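Rapport d'avancement adressé à la Fondation Durero
Programme « Une fleur, un mot » - ateliers de langue pour familles nouvellement arrivées
Onodthorpe, le 9 août 2020
Rédigé par Ratih Menon, coordinatrice pédagogique

Madame Fothergill,

Je vous présente l'état du programme depuis le mois de mars. Ce rapport suit le plan que vous nous avez demandé : activités, participation, dépenses, difficultés, suite du travail. Les pièces comptables sont envoyées séparément par Amirul Yeoh.

1. Activités réalisées

Les ateliers du premier cycle devaient se tenir dans la salle de l'association Illangate. À cause de la fermeture des locaux au printemps, nous avons transféré l'essentiel par téléphone et par courrier. Chaque famille a reçu un cahier de vocabulaire imprimé, avec des exercices courts à faire entre parents et enfants. Le thème choisi pour ce cycle est le jardin et la maison, parce que les parents l'avaient demandé pendant les entretiens d'inscription.

Leandro Medina a écrit les dialogues du cahier. Il a préféré des situations très simples : acheter une plante, demander un prix, dire où l'on pose un objet. Les mots « devant », « derrière », « au-dessus » restent les plus difficiles pour les débutants, et nous leur avons donné deux leçons au lieu d'une.
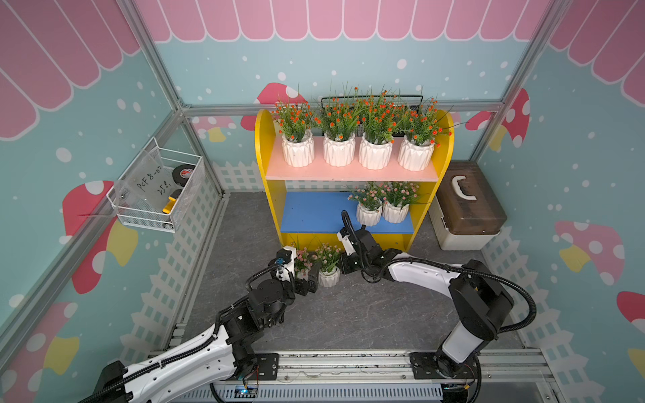
Leçon 2, « Chez le fleuriste » : étagère jaune et pots de fleurs artificielles.

2. Participation

Nous avons inscrit 70 personnes. Parmi elles, 30 ont terminé le cahier complet et l'ont renvoyé pour correction. Ce résultat est inférieur à notre objectif, je préfère l'écrire clairement. Les appels de suivi ont montré que beaucoup de parents travaillaient avec des horaires qui changeaient chaque semaine, et que le cahier était parfois laissé aux enfants seuls.

Les familles qui ont eu un appel régulier ont avancé bien mieux que les autres. Lewis Moffat, qui assure ces appels, propose de les garder même après la réouverture de la salle. Je soutiens cette proposition, mais elle demande des heures supplémentaires qui ne sont pas prévues dans la convention actuelle. 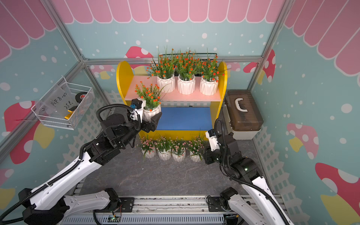
Leçon 5, les couleurs et les positions : trois plantes à petites fleurs orange sur la planche du haut.

3. Dépenses

Le poste « impression » a dépassé la prévision, car les cahiers étaient d'abord pensés pour un usage en classe et en petit nombre. En revanche, le poste « transport » n'est presque pas utilisé. Nous vous demandons l'autorisation de passer le solde du transport vers l'impression et l'affranchissement, sans changement du montant total.

4. Difficultés

La traduction des consignes a pris du retard. Le prestataire, Purba, a livré les versions dans un ordre différent de celui convenu, et deux leçons sont parties sans consigne traduite. Les familles concernées ont reçu une feuille de correction. Nous relisons maintenant chaque version avec un locuteur avant l'envoi - cela prend plus de temps, mais les erreurs sont moins nombreuses.

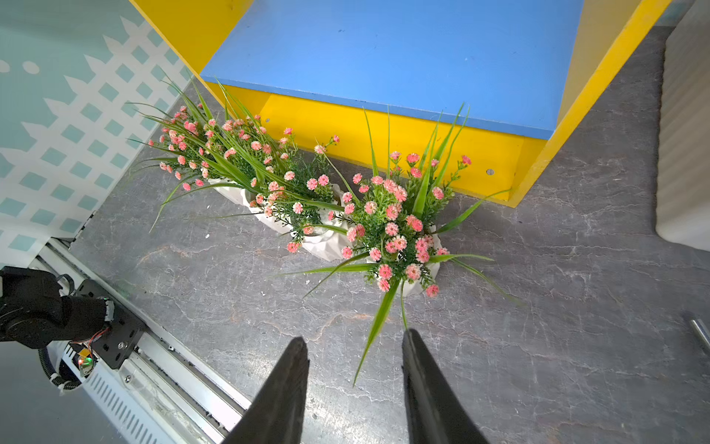
Fiche de vocabulaire « Les plantes » : pots blancs à facettes, feuilles longues et étroites, petites fleurs roses.

5. Suite du travail

Le deuxième cycle aura pour thème la santé et les rendez-vous. Leandro Medina prépare les dialogues, et je m'occupe des exercices d'écoute. Nous souhaitons reprendre les ateliers en petits groupes dès que la salle sera de nouveau accessible, en conservant le cahier pour les personnes qui ne peuvent pas se déplacer.

J'attends votre réponse sur deux points : le transfert entre les postes de dépenses et les heures d'appel de Lewis Moffat.

Avec mes salutations respectueuses,

Ratih Menon

Copie : Amirul Yeoh, Leandro Medina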